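Scoring a game by hand takes a pencil, a scorebook and some 20 minutes of practice. Write the lineups in before first pitch, with each player's position number beside the name.

For a ground out to short, write 6-3. A strikeout is K, backward if the batter was caught looking.
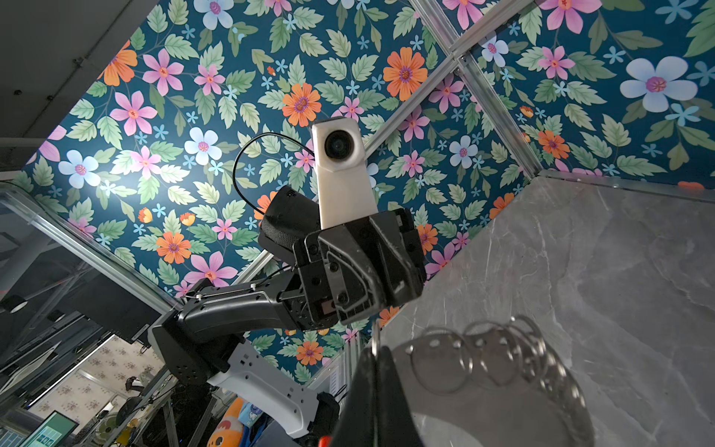
Pink and orange flowers on dark teal panels.

Draw a slash after the last out of each inning – it shows where the next one starts. At the end, add up runs, hits and errors for both teams.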